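Office refreshments should be treated as a small stock-control problem. Most firms treat them as a gesture, buy whatever variety pack is on offer and reorder the lot when one flavour runs out.
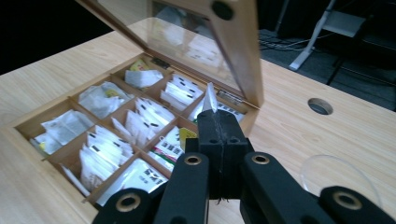

Josefien Verstraete

At Estwood I kept the kitchen records for a year. We got through 1,073 tea bags, and 90 per cent of them came from two of the 10 blends on the order form. The other blends aged in the cupboard until November, when they were thrown away.
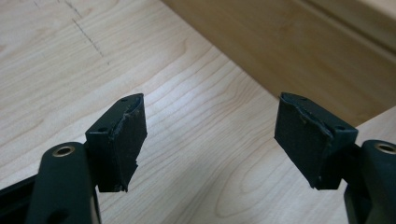 The supplier's usual answer is choice. Choice has a holding cost – shelf space, stale stock, time spent sorting – and it should be set against how often anyone uses it. A blend drawn fewer than five times a quarter does not justify a standing order.
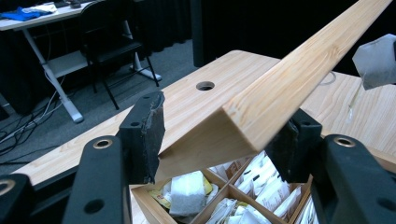

Mowat objected, when I circulated a draft, that the rare blends are mostly drunk by people who avoid caffeine, and that cutting by volume would leave them with hot water. The point is fair. I would keep one caffeine-free line whatever the figures show, and apply the rule to the rest.

I would also drop the individual paper wrapper for the two main blends. At that rate of use it protects nothing, and it fills the bin. 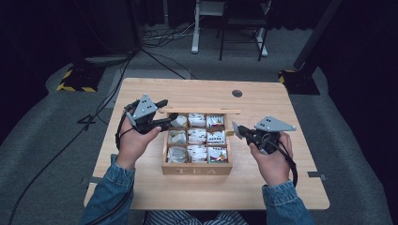 What to order

Two main blends in bulk, one caffeine-free, and one slot that changes each quarter on request. Rendcombe has worked this way since the spring and its kitchen bill has fallen.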